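The Name Was Available for a Reason

Every small business owner has one good idea at two in the morning. Mine was Plustus. It sounded rich, it sounded vaguely Roman, and the web address was going cheap. I was going to sell bookkeeping templates to people who keep their receipts in a shoebox, a market I understood from the inside. I bought the address, paid a designer for a logo with a little laurel wreath, and ordered 4,000 business cards, a quantity I can only explain by the discount.

The letter came in May. It was from a law firm representing a company that had been selling accounting software under a name one letter away from mine, and had been doing so for 21 years. The letter was extremely polite. It used the phrase "likelihood of confusion" three times and the word "promptly" twice.

I did what anyone would do, which was to put it in the shoebox. 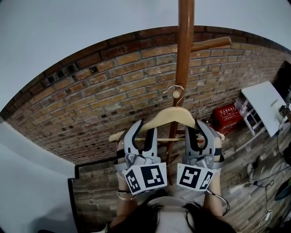
When I finally took it to a lawyer, she read it in the time it takes to drink half a cup of coffee and asked whether I had run a search before choosing the name. I said I had. She asked where. I said I had typed it into the box where you buy web addresses, and it had come up green. She wrote something down, and I don't think it was a compliment.

A web address being for sale tells you that a web address is for sale. Trademark rights are a separate animal. In the United States you can pick up some rights simply by using a name in business, registered or not, and the question in a dispute is usually whether ordinary buyers would be likely to mix up the two sources. The names don't have to match. They can look alike, or sound alike when somebody mumbles them over the phone, and it matters a good deal whether both outfits sell the same sort of thing. A Plustus that made canoe paddles might have lived to a ripe old age. Mine did books.

I tried a few defenses on her. I had changed a letter. (Doesn't help much.) I had never heard of them. (Doesn't help much either, though it can matter when people start talking about money.) I was very small. She agreed that I was very small.

Fighting it would have cost more than the business had ever earned, a bar you could step over in slippers. We wrote back, just as politely, and asked for time. They gave me 3 months to change the name, hand over the web address and get rid of anything with the wreath on it. I have since heard what other people's letters looked like, and mine was practically a birthday card.
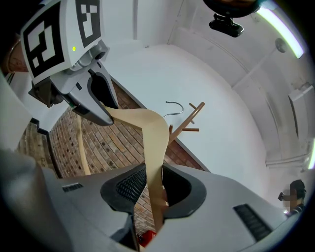
Naming it again, with supervision

The second time I made a list. Lawyers like a made-up word, or a real word with no business being where you put it, and they get a pained look when you suggest something that describes what you sell. "Easy Receipt Templates" is clear, honest and close to impossible to protect. Made-up words are stronger, and the trouble with them is that you have to make them up.

Golo was short and friendly and went out in the first round of searching. I was fond of Gündoğdu, a name I had once seen painted over a shop on vacation, until my lawyer pointed out that it could well be somebody's surname and that I couldn't type it. Prevov survived. It means nothing that I know of, and it came back clean from the federal register, the state records and a long evening of searching for it spelled wrong.

I filed the application myself, and then paid her to fix it. The part I'd gotten wrong was the description of goods and services, where I had claimed more or less everything, including consulting, on the theory that one day I might consult. You are supposed to claim what you sell or honestly mean to sell. I took out the consulting.

The application is still pending. Customers ask how to pronounce it, and I tell them whichever way they just did is fine. The old cards are in the garage, blank on the back, and I write grocery lists on them. At the present rate I'll be through the first box by retirement.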